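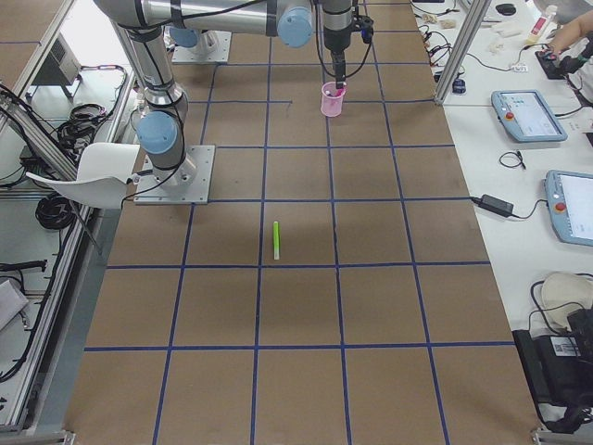 Tiempo de lectura: 2 minutos

4.2. Planificación coordinada y estimación de la pose

El módulo de planificación Vokine asigna a cada brazo un volumen de trabajo exclusivo y resuelve los conflictos mediante reservas temporales. Toda trayectoria se comprueba frente al modelo geométrico de la célula antes de enviarse al controlador, con un horizonte de 400 ms.

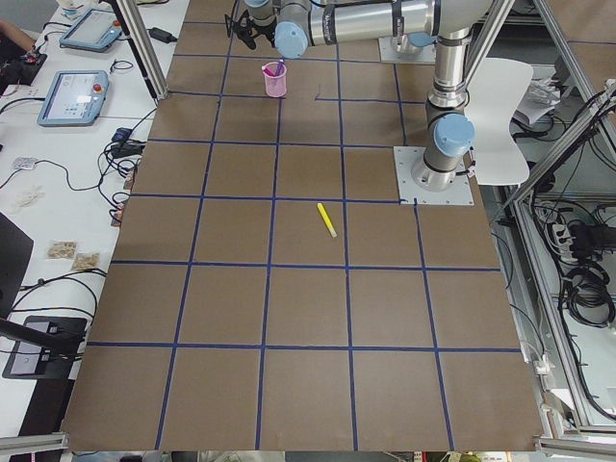
La estimación de la pose constituye la entrada principal del planificador. El detector opera sobre la vista fija y expresa cada posición en el sistema de coordenadas del tablero. Las líneas de cinta azul oscura sirven de referencia para ajustar la homografía, mientras que un objeto alargado en diagonal, como el rotulador amarillo, exige estimar también la orientación en el plano. El ajuste se repite al inicio de cada serie.
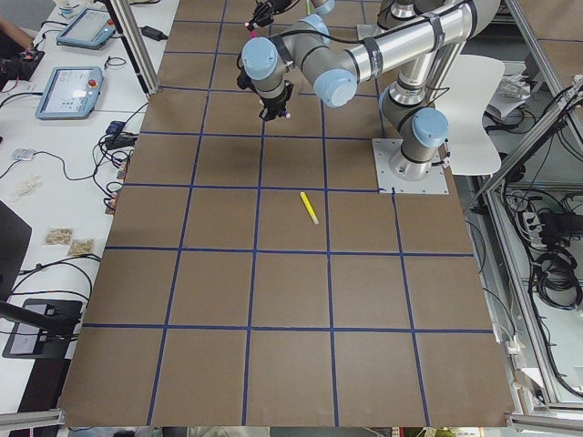 Cuando la confianza de la detección desciende por debajo de 75 %, el planificador suspende la reserva y solicita una segunda observación desde la muñeca. Dicha consulta se activó en 28 de los 67 ensayos analizados. El criterio de Van Hecke y Ashour, adoptado aquí sin modificaciones, da prioridad a la estimación más reciente.

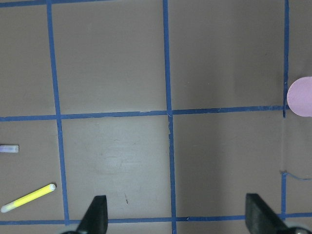
Figura 4. Vista desde la muñeca, con los dedos de la pinza y la retícula de cinta.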